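Kitchen > Fruit & Veg > Storing

The fruit bowl is where fruit goes to be forgotten
By Kulsoom Janjua | May
321 shares | 55 comments

I own a very nice fruit bowl. It was a wedding present, it is deep and blue, and for years it did one job, which was to hide a rotten tangerine under eleven good ones until the whole kitchen smelled like a cider press.

Fruit in a pile bruises at the bottom and goes moldy in the middle, and you eat off the top like a civilized person and never find out. So the bowl now holds keys and dead batteries. The fruit lives on trays.

Any shallow cardboard tray will do. Supermarkets throw them out by the stack if you ask before lunch. You want low sides and room for one layer only. The moment you start a second layer you have made yourself a bowl.

Leave gaps. Citrus that touches other citrus shares its mold generously. Check the undersides every couple of days, with a thumb, and anything soft gets eaten standing at the sink or goes in the compost.

Don't wash until you're ready to eat. If you can't help yourself (my sister-in-law Puspita can't), dry every piece with a dish towel first. Wet fruit marks the cardboard, and then the cardboard stays damp under whatever you put there next. Once a tray has gone soft it's finished. One with a few stains and some faint scribbles in the corner has plenty of life left in it.

Sorting day is when I pull everything out, and it doesn't happen on the counter because the counter is full of mail. It happens on an old quilt. Fruit doesn't roll on a quilt, and it doesn't bruise when you drop it, which I do.

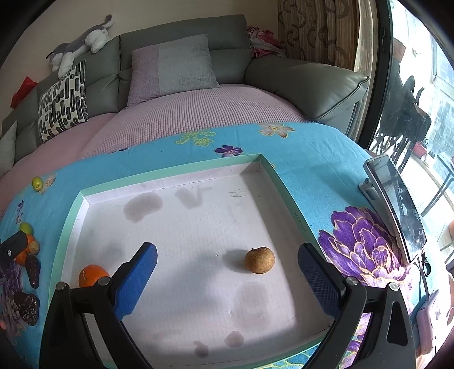

Kulsoom Janjua

The tray gets the pieces I've looked at, starting with a tangerine and a little brown one. Everything else waits its turn on the flowers, greens included. Pick a quilt you can wash. Pick one with a busy print if you'd like to pretend you don't need to.

Green fruit goes on a tray of its own, well away from anything ripe, unless you want it to hurry up. Small thin-shelled fruit, longans and the like, does better in the fridge in a paper bag with the top folded over.

Irfan Chaudhry wrote in to ask about bananas. Hang them up, Irfan. They can't be trusted with the others.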